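# Shape Block Demonstrations, Lamivbridge Cell

This data card describes a set of recorded demonstrations in which a person guides a robot arm by remote control through the handling of shaped blocks and a matching green foam board. It is issued with the recordings and should be kept with any copy of them.

## Contents

The set holds 1382 demonstrations, each made by one of 15 trained operators. Each folder contains the camera recordings, the arm and gripper positions, the operator's commands and a short note on the outcome. A further 830 attempts, stopped before the task was complete, are stored separately under `partial/`.
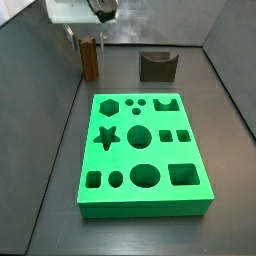 *Govthorpe, February*

The board has cut-outs of several shapes, among them a star, an arch, circles, ovals and squares. The brown star-shaped piece and the dark grey arch-shaped piece stand on the floor of the enclosure, on the far side of the board. Operators are told which piece to handle before recording begins. The order of work is not fixed, and users should read `task.txt` in each folder before grouping the demonstrations.

## Method of recording

Operators work from the Shevchuk hand controller and watch the cell on a screen. Recording starts when the operator presses the foot switch and stops when it is pressed again. Pauses and corrections have been left in. Commands are stored exactly as sent, without smoothing.

The position of the board is changed between sessions. No measured board position is supplied. 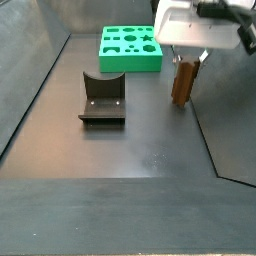 **Remote Handling Group, Umville Institute of Applied Machines**

With a brown block held upright, at a slight tilt, just above the floor, small movements of the hand controller matter a great deal. Operators are therefore asked to use the slow setting whenever a held piece is near the floor, the board or the black fixture. The setting in use is stored in the `speed` column.

## Known limits

- All recordings come from one cell with grey walls and a grey floor.
- Grip force was not recorded.
- In 2 folders the outcome note is missing.

## Use and contact

The recordings may be used for teaching and research. Published work should name the set in full and state whether partial attempts were included. Corrections should be sent to Stefaniia Bondarchuk, Remote Handling Group, quoting the folder name.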